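Mundstead Forum > Manipulation > Data and calibration
Thread: Marker cubes vs. wrist SLAM for two-hand gripper demos

z_sezer
2025-11-05
We compared two pose sources for hand-held gripper demos on our shelf-and-desk task. Method A is visual-inertial odometry from each gripper's own camera. Method B is the head camera tracking the fiducial cubes. Same demos, same policy, 40 rollouts per method. B gave 30 successes, A gave 20. Most of A's failures were errors in the distance between the two hands.
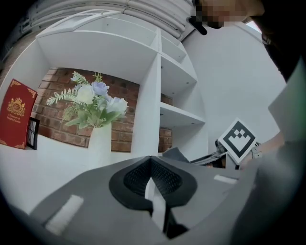

nautiyal
What was your loop closure setting for A? With a plain wall on one side I'd expect drift, and the defaults are bad at that. I wouldn't call it a fair baseline until it's tuned.

z_sezer
Defaults, plus a map built in July. I can rerun with a fresh map. The relative pose between hands is the part I care about, and B gets it from one camera when both cubes are in view.

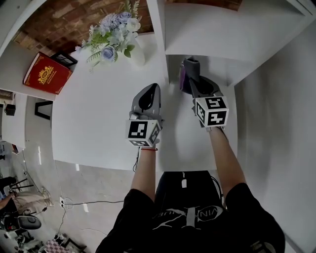

Zübeyde Sezer
Dropout numbers for B: 852 frames with at least one cube lost, nearly all when a forearm covered it. We interpolate short gaps and discard the demo otherwise.

bivolia
Discarding those biases the set toward easy reaches. Did A get the same demos?

z_sezer
Yes, the discard list applies to both. For the wrist views we kept the full fisheye image and did no cropping.

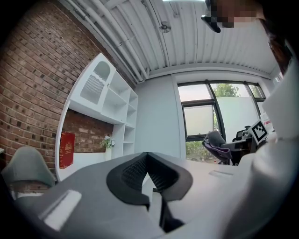 The policy input is downsampled after that, with the same weights for both hands. Pose source is the only variable.

s_akbulut
We saw the reverse at Prumside. Cubes lost badly once people turned away from the work area, and A was fine. I think your result holds for desk-height tasks and little else.

z_sezer
Possible. Floor-level reaches are in the next set. Rerun plan:

1. Record with both pose sources running, operator standing back from the desk.
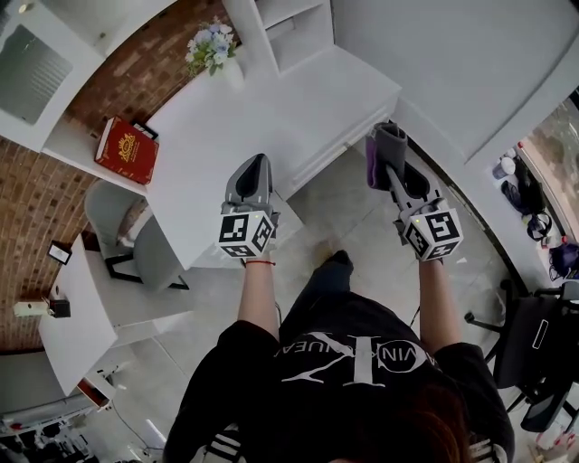 2. Build a new map for A and tune loop closure as nautiyal asked.
3. Report dropout per demo, including the discarded ones.

nautiyal
Post the config with it, please.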